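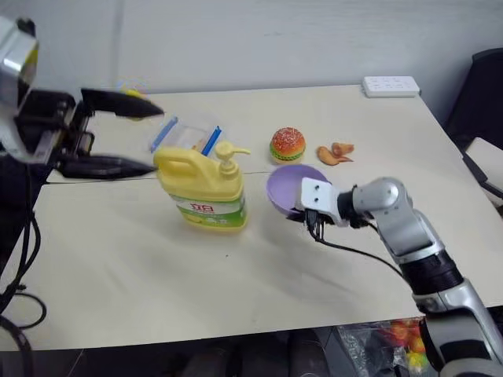

Angeliki Kalogeropoulos wrote that her ninth graders had found the same quotation credited to three different politicians, and she wanted to know how to sort it out without losing a week of class.

June
By Stavros Manolakis

How to check a quotation before you teach it

These steps are for history and social studies teachers who use quotations on slides, worksheets or tests. Most checks take less than one prep period. A few take longer, and some never come to a firm answer.

1. Write down exactly what you have

Copy the quotation word for word, with the punctuation. Note where you got it, who is supposed to have said it, and any date or place given with it. If there is no date or place, write "none given." A famous name with nothing else attached is the most common warning sign.

I keep these notes in one spreadsheet. When I started going through our old unit binders at Kerkstead, I had 180 quotations to enter. Only 13 of them had a full source.
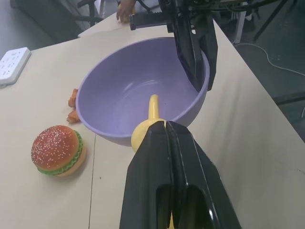 Photo: Chrysoula Panagiotou

2. Search for the odd part

Don't search for the whole sentence. Pick the four or five words least likely to turn up anywhere else and put those in quotation marks. Then try a second phrase from the other end of the sentence. Misquotations usually change in the middle, so the two searches may bring up different versions.

Sort what you find by date. You are looking for the earliest appearance. If the speaker died long before the first printed copy, treat the quotation as unconfirmed until you find something older.

3. Get to the speech or letter itself

A quotation site is not a source. Neither is a textbook that gives no footnote. Look for collected speeches, published letters, legislative records, or a newspaper report from the time. Public librarians are good at this and will often do it by email.

Read a full page on either side of the line. Speakers often repeat an opponent's view in order to answer it, and the repeated view gets clipped and handed down as their own. If the original is in another language, note the translator's name and compare a second translation if there is one. 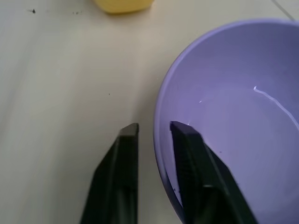
4. Decide on a label

I use three labels:

Confirmed: I have seen the original or a reliable edition of it.
Reported: a person who was present wrote it down, but there is no text from the speaker.
Unconfirmed: everything else.

Put the label on the slide next to the name. A reported quotation can still be used in class as long as students know what it is.
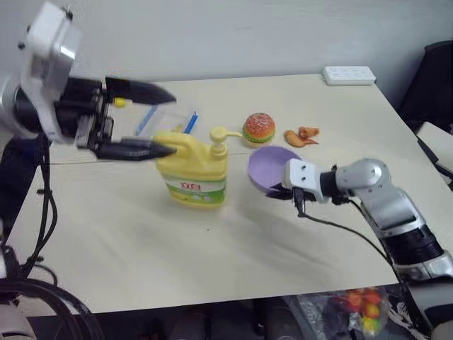 Reported quotations need one short lesson of their own, because students tend to think a witness is the same as a recording. Do it with an everyday object before you bring in any history. Show the class the yellow jug with the pump top for ten seconds, take the picture away, and have everyone write one sentence. Some will mention the looped handle, some only the color, and the wording will differ from desk to desk. Then hand out two newspaper accounts of the same speech and have them mark where the wording differs.

5. Correct it in the open

If you have already taught a bad quotation, tell the class at the start of the next lesson. Give the wrong version, the best version you have, and where you found it. Post the same note where parents can see it. Send it to the rest of your department too, since worksheets get passed around for years. Iraklis Rallis still finds copies of a sheet I withdrew two springs ago.

Corrections and additions: write to Stavros Manolakis, Social Studies, Kerkstead | © Kerkstead Social Studies | Back to top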